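Workshop safety check, Osatberg repair room
Filled in by: Tiziana Sala
Month: June
Next check: Friday, before opening

1. Exits and floor
Front door opens fully - OK
Back door opens fully - NOT OK. Two cartons from Zistero were standing before it. I moved them under the stairs, but please find them a better place.
Floor free of cables - OK
Comment: the mat at the entrance is curling up at one corner. I have put tape, but tape will not hold for long.

2. Fire
Extinguisher 1644, near the sink: seal present, needle in green - OK
Extinguisher 2369, in the corridor: seal present, inspection tag cannot be read - TO REPLACE
Smoke alarm, test button - OK, loud
Comment: the sign above the corridor extinguisher is hidden when the cupboard door is open. I would like to have it higher.

3. Electricity
Main switch labeled - OK
Residual current breaker, test button - OK
Power strips: 21 checked, 2 taken away. One had a cracked cover, the other a loose plug.
Comment: do not plug one strip into another, also not for five minutes. I found this again at the window bench.

4. Work on open computers
Mains cord removed before the side panel comes off - OK
Wrist strap at each bench - NOT OK, one is missing
Screw trays - OK
Sharp sheet-metal edges: gloves available in M only, please order L
Comment: when the processor is out, the socket must be covered if the work stops. The contacts are very delicate and one sleeve is enough to damage them.

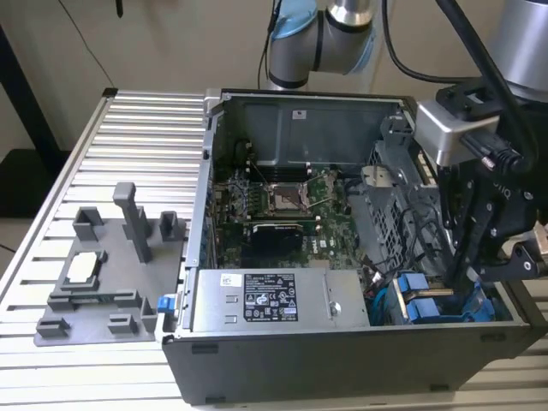
Kofi Laryea asks that the rule for power supplies be written here too: they are never opened in this room, a defective one goes in the red bin complete. He would also like the bin emptied more often than now.

5. First aid
Box in its place - OK
Plasters - few left
Eye wash - expired, new one ordered from Sartori
Accident book - OK, no new entries

Still open from last time: lamp over the sink flickers, and the key of the cupboard has no spare.

Copy to: Hannelore Zaugg, Joon-young Sung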